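Carum hand-held grippers, day one thread! I've been wanting to try this kit since May and I'm very happy to have it on the table. 1/

Quick version for anyone pricing it up: the pair is $2,872, cases included. You hold one in each hand, do the job yourself, and the recordings go off to train your arm. No robot needed on the day. 2/

Our test job is a drawstring bag. Soft, floppy, no fixed shape — everything a gripper hates. The rope over ours is white and braided, with several knots where the bag gathers, and it makes a great target for the fingers. 3/ 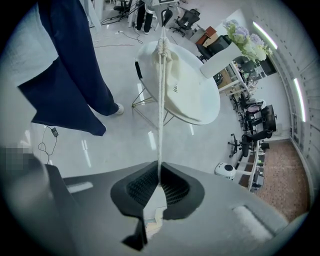 Fingers and pads

The finger pads are my favourite part so far. They're black with a fine textured grid, and I like the feel of them on thin cotton way more than the smooth ones on our old Wuveto set. Spares come in packs of 3. 4/

Working with two at once takes practice! You want one at each end of the bag and just enough pull to keep the opening in line. My first goes were all elbows. The ruffles bunch up right at the fingertips, so go gently there. 5/

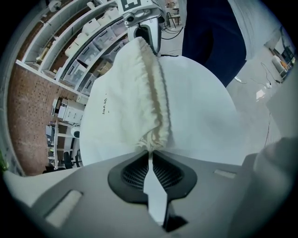
GRIPES

Grip colour: grey or grey. I asked for grey.

The manual is thin, and the calibration chapter is one page. The Jodora forum filled in the rest — bless whoever wrote that pinned post. 6/

Battery life I'll report on once we've got 1,000 recordings done. The plan is 2,000 all up, bags first and then tea towels. Questions welcome, I'll be on here all arvo! 7/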